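Workshop notes: the gripper that lives in a computer
Sep 29, 2018

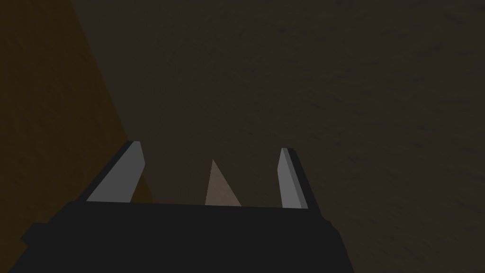 The simulated gripper over its dark brown surface, with both fingers well apart.

Members who use the back bench at Tindall will have noticed that Birger Sandberg and Ronja Kristiansen have stopped making sawdust and started staring at a screen. They are building a small robot arm, or say they are. So far the arm is a base plate, a box of motors and a great deal of software. The picture is from the simulated version, which they call Miltadik, and I was asked to write something encouraging about it.

I will do my best. The idea is that you teach the arm in the computer first, where a dropped part costs nothing, and then copy what it has learned over to the real one. Birger says Miltadik has been through 3329 attempts at closing on a block. I asked how many attempts the real gripper had made. It has made 12, by hand, with Ronja squeezing the fingers together to check the travel.

My trouble with this is an old one. Everything in the model is tidy. The gripper body is a plain black slab without a screw to be seen on it, and anyone who has tried to fit a motor and two sliding fingers into a printed housing knows where the time goes: into the screws. The cable has to go somewhere. The printed parts come out a shade too big, you file them, and then they are a shade too small. I spent most of a winter on a powered drawer for my own garage and the drawings for that were lovely too.

Ronja's answer is that they know all this and mean to put the mess in bit by bit. Friction is first, then some slop in the fingers, then poor light. It is fairly dim in there already, so I suppose that last one is under way. She also pointed out that my drawer still sticks. Fair enough.

There is the money to think of. The group has had 400 pounds from the shared tools fund and most of it went on the motors, which are still in their bags. Liv Tveit would like it noted that the same sum would have put a new belt and fence on the bandsaw. Titilayo Ogunleye, who voted for the arm, would like it noted that the bandsaw had its turn last year.

What I would like to see is one real block, picked up off one real bench and put down somewhere else, 6 times running, with no one's hand near it. Birger reckons he can manage it before the Clendley open evening. I have offered to bring the block. It will be offcut pine with a knot in it, and I shall not be sanding it first.

If you have a spare 12 volt supply or know anything about motor drivers, speak to Ronja. The back bench is still free for woodwork in the mornings, but please leave the base plate where it is clamped.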